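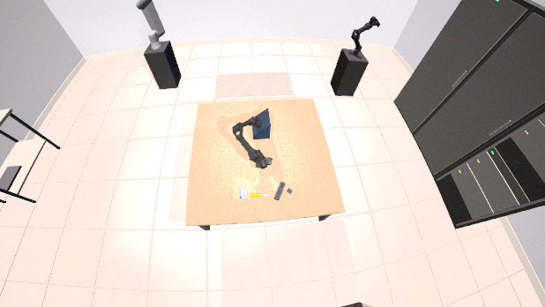 **Rindley Shared Workshop, robot arm build group**

Minutes of the meeting held on January 9, 2018

**1. Minutes of the last meeting**

Agreed without changes. The action on the noisy extractor fan is carried forward again.

**2. The simulated room**

The group looked at the current version of the model on the workshop laptop. The table arm now sits on its navy block and the small objects are laid out on the near half of the table, with clear wood between them and the block. The two arms on the black pedestals are in place beyond the table. The tiles, cabinets and rack lights are in too.

One member asked whether the cabinets were worth the effort, as no arm will ever touch them. The member who modelled them said they took one evening and would be staying.

Points raised:

- The small dark square block is hard to pick out beside the longer dark grey object. To be given a lighter colour.
- The pale tip of the yellow tool nearly disappears against the wood. Two members would like it darker. One would prefer to leave it, so that the vision code has something difficult to deal with. Left as it is for now.
- The shadow of the table arm falls to its left. The lamp over the real bench will be on the other side. To be moved in the model once the lamp is up.
- The table top narrows slightly towards the far edge in the view. It was not clear if this is the camera setting or the table itself. To be checked against the drawing.

**3. Table arm, real build**

The base plate has been drilled and fits. The elbow joint is still stiff after being taken apart twice. It was agreed to try the spare Lallitz bearings before ordering anything new.

The gripper closes fully but opens short by 3 mm on one side. The member working on it thinks the linkage is at fault and will bring it to the next build night with the cover off.

Cable runs were discussed at some length. The present route goes outside the elbow and catches when the arm folds. An inside route needs a longer cable, and the connectors would have to be cut off and remade. Agreed to do this, but after the gripper is sorted.

**4. Control software**

The Kaneko controller board lost its settings again when the power was pulled. Settings are now saved to a file on the laptop as well. Members are asked to shut down from the menu and wait for the light to go out before touching the plug.

The pick routine was run 69 times in the model over the holiday. Most of the failures were with the yellow tool. A log has been put in the shared folder under job number 3701.

**5. Money**

Spending since the last meeting came to nearly £8, all of it on fixings. A quote from Borik for aluminium tube was thought too high. A second quote is to be asked for, this time for offcuts.

**6. Actions**

- Recolour the square block in the model
- Check the table top against the drawing
- Fit the Lallitz bearings to the elbow
- Bring the gripper to the next build night
- Ask for a price on offcuts
- Put up the bench lamp, then move the light in the model

**7. Any other business**

The open evening will be in July. The group would like the table arm to be moving by then, even if the two pedestal arms exist only in the model. The real pedestals have not been started.

The soldering iron by the sink has a cracked handle and must not be used.

Date of next meeting to be sent round by email.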